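Wool Doona FAQ

Last updated August 26, 2020

I get a lot of emails about wool doonas, mostly from people who've always slept under feather or polyester and are wondering if it's worth the switch. I've put the usual ones here so you don't have to wait on me to reply!

Is wool too hot for our summers?

Not in a light weight. I sleep under a summer one from October onwards and only kick it off on the really sticky nights. If you buy a winter weight and try to use it all year you'll cook, so please don't do that and then write to me about it.

What weight should I get?

Weights are given in grams for the whole doona or per square metre, and shops mix the two up constantly, so check which one you're reading. My queen-size winter doona has 2,000 grams of wool in it and the summer one has 900. I keep both and swap them over when my feet tell me to.

Which brand do you have?

My winter one is a Grolletti and the light one is a Plulletti (no relation, as far as I know). I've also had a Le Roux, lovely and soft, but the cover was noisy — a sort of crackle every time I rolled over. It lives in the spare room now and my guests are too polite to mention it.

Can I wash it?

Read the label first. My Plulletti goes in the machine on the wool cycle, cold, with a wool wash. The Grolletti can't, so I air it outside in the shade and spot clean it. Never the hot dryer. I shrank one that way and it ended up as a very thick mat for the dog.

It smells a bit like sheep. Is that normal?

Yep! Hang it somewhere breezy for a couple of days and it should settle down.

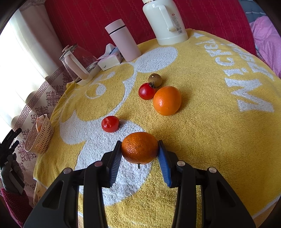 If it's still whiffy after that, give it another go on the line before you ring the shop. Mine took 2 weeks all up, and that was in damp weather.

Do I need a cover?

Yes, always. Cotton or linen, and get one with ties inside the corners. The Mirneck covers have them and I've stopped waking up with all the wool down one end.

How long will it last?

My oldest is 14 years old and still on a bed. It's flatter than it was, but I'm fond of it.

Do you sell them?

No, I just sleep under them. Try your local bedding shop, and have a feel of the floor stock before you order anything online.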